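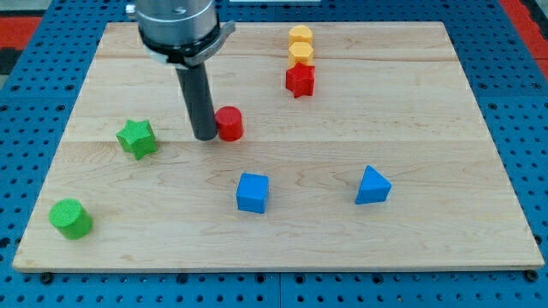 Print | E-mail

4 min read

Tlapale remaster: did they fix the ferry section or not?

mossbucket
I have the original on a shelf and a gift card burning a hole in my pocket. All I want to know before I spend it is whether the ferry section in Tlapale is still the ferry section. You know the one. You pay the man, you stand on the deck, you listen to the accordion, and you get off on the other side with less money and a worse opinion of accordions. The store page says "refined travel," and that could mean anything from a skip button to a nicer hat on the ferryman.

quillon_9
It's a nicer hat.

Xóchitl Esquivel
There is a skip button, but you get it after the second temple, by which point you've done most of the crossings anyway. Before that it's the old ferry at the old speed. The water looks lovely, I'll give them that. I had a lot of time to look at it.

dadmode
I'm going to be the unpopular one and say the ferry is good. The whole first half of that game is people telling you how far away the islands are. If you could just blink over there, the islands would be next door and everybody in the village would sound like a hypochondriac. I played the original in one December with a bad flu and the ferry is the part I remember.

quillon_9
You remember it because you had a fever and it was on screen for most of it.

dadmode
Fair. Still good.

mossbucket
OK, what about the shell hunt? Do you still need 1000 shells for the lantern upgrade?

Xóchitl Esquivel
800 now. They put it in the patch notes like they were handing out relief supplies.

tin_ear
800 is fine. You pick up most of them just walking around. The trouble with the old number was that the last stretch came down to shells hidden under other shells, and those seem to be gone. I finished the lantern before the lighthouse without looking anything up, and I am not a gifted person.

quillon_9
My issue with the shells was never the number. It's the little dance. Every shell, the kid holds it up, the jingle plays, the box tells you it is a shell. I know it's a shell. I have several hundred of them. Did that survive?

tin_ear
Only the first one each time you load your save.

quillon_9
So it survived.

Xóchitl Esquivel
While we're complaining, the tide temple is still the best thing Stuvico ever made and I will not be hearing otherwise. Everything between the harbor and its front door is errands for a baker, but once you're inside and you work out that the floor you've been walking on is the ceiling of the room you need, all is forgiven. I went in planning to play for a few minutes and came out hungry.

mossbucket
Better than Fletau?

Xóchitl Esquivel
Fletau has one good temple and a fishing minigame with a game attached.

dadmode
Excuse me, Fletau has 2 good temples. The bell tower counts.

Xóchitl Esquivel
The bell tower is a staircase.

dadmode
It's a staircase with a puzzle on it!

tin_ear
I'm with Xóchitl. I replayed Fletau over the summer and the bell tower is you going up, forgetting a key, and going down. The puzzle is whether you brought the key.

quillon_9
Did anyone here try it on hard? I heard they just made the crabs take longer.

tin_ear
They made the crabs take longer. Also no hearts in the grass, so you spend a lot of time cutting grass out of habit and feeling foolish. The bosses do have new moves, though, and the eel is a proper fight now. Took me nine tries. I'd say hard is worth it for the eel and I'd drop back to normal for everything with legs.

mossbucket
This is all very helpful and I still don't know if I should buy it.

Xóchitl Esquivel
Did you finish the original?

mossbucket
I stopped at the baker.

Xóchitl Esquivel
Everyone stops at the baker. Buy it, do the baker with a podcast on, and come back when you've seen the tide temple.

quillon_9
Or spend the card on Tinness, which is shorter, has no boats in it, and lets you skip every cutscene, including the ending.

dadmode
Tinness is a game for people who eat standing up.

quillon_9
I am eating standing up right now.

mossbucket
Bought Tlapale. Currently on the ferry. The hat is pretty nice.

dadmode
Give the accordion a chance.

mossbucket
I've turned the sound off. Which pier do I want for the baker, the left one or the one with the goat?

tin_ear
Goat.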